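Marsden Tower Case, refurbished, with board fitted

We've been selling these out of our shop in Semville for a good long while now, and I still get a little bit fond of each one before it goes out the door. It's a roomy gray metal case, heavier than you might expect, and it will sit happily under a desk for years. You bring your own memory — or ask us, we usually have some in the drawer.
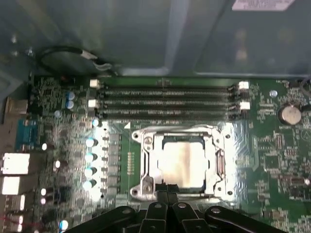
Andri Eberhard

Four memory slots on the green board, so there's plenty of room to grow! If you're starting with 2 sticks, drop me a line and I'll tell you which slots to use. Every case ships from Ilton in a padded box, usually within 3 working days, and you have 10 days to send it back if it doesn't suit you. The Voven power supply is sold separately, and so are the side panel screws.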